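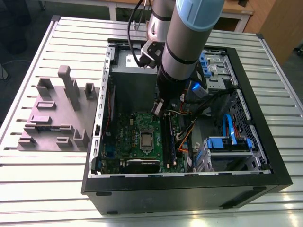
*Torunn Nyberg, Purbridge*

Cold snap tips, January 2018. Typing this fast, kettle's on, snow starting to stick on the shed roof and I've still got the outside tap to do. Added a few bits since November.

## Before it freezes

- Outside tap. Turn it off at the inside stop valve FIRST, then open the outside one and let it drain. Leave it open. Old towel round it, carrier bag over, string. Ugly but fine.
- Find your main stopcock now, in daylight. Turn it a quarter and back so you know it moves. Ours was behind the tins.
- Condensate pipe on the boiler (white plastic one going out through the wall). If it freezes the boiler gurgles and locks out. Warm water from a jug along the pipe, not boiling, then reset. Foam lagging next time.
- Loft hatch open a crack on really bitter nights if your tank's up there. Lets a bit of warmth up.
- Hosepipe in. Every year I forget. Split two so far.

## Steps and paths

Salt goes down the evening before, on a dry surface. If rain's due before the freeze it just washes off, so wait for it to stop and go out late in your slippers like I do. No, boots. Wear boots.

Table salt works if you've run out of the proper stuff but it's dear. A handful per slab is plenty. Keep it off the flower beds and wipe the dog's feet after.

Sharp sand for grip if it's already gone to sheet ice. Salt won't do much when it's properly bitter. Cat litter - tried it, turns to porridge, don't bother.

Never hot water on the step. Looks marvellous for ten minutes then you have a skating rink.

Shift snow before anyone walks on it. Trodden snow is three times the work. Rub a candle stub over the shovel blade and it slides off instead of clumping. Cooking oil does the same but gets on your gloves.

Sølve Solheim wrote in to say clear a strip down the middle first, so you've somewhere to stand, then push out to the sides. Have done it that way since. Much quicker.

## The car

Wipers up off the glass, or a bit of cardboard under them. Folded bath towel across the windscreen, ends shut in the doors. Shake it off in the morning.

Locks: squirt of graphite. Not WD-40 in a lock if you can help it, gums up later on. Door seals get a wipe of silicone or a smear of vaseline so they don't stick and tear.

Inside of the screen fogging up? Air con ON with the heat up. Sounds daft, dries the air. And take the wet mats out, they're half the problem.

Scraper lives in the house. No good in a car with frozen doors, is it.

## Windows and damp

Wipe the bottom of the bedroom windows first thing, wring the cloth out in the sink not over the radiator. Curtains open by nine so the glass gets some air. Ten mins with the window open even when its freezing, then shut. Lid on pans.

Draughts: hold a damp hand along the frame, you'll feel it straight off. Foam strip is fine for a winter or so then goes flat. Brush strip for the front door. I use the Pallimix one, cuts with kitchen scissors. Intan Hartono stuffs a pair of old tights with rice for the back door and it weighs a ton, stays put lovely.

Letterbox! Bit of felt glued inside the flap.

## Telling how cold it'll get

I keep a min/max thermometer on the north wall, chest height, out of the sun. Reset it at teatime. We're up the hill here and usually a touch colder than the forecast for town says, so I knock a degree or two off. Clear sky and no wind at tea time = scrape the car tomorrow. Cloud rolling in and I don't bother with the towel.

Wet snow is the one to watch. Heavy as anything on the greenhouse and on conifers. Broom, knock upwards from underneath, gently.

## If a pipe does go

1. Stopcock off.
2. Cold taps on to drain down. Boiler off.
3. If water's near any electrics, leave the lot alone and ring someone.
4. Frozen but not burst: open the tap, then hairdryer on low, start at the tap end and work back. Keep it dry. No blowlamps, Torbjørn.

Buckets under before you start thawing, you won't know its split untill it melts.

More on bird baths and the greenhouse heater when I get a minute. Right, tap.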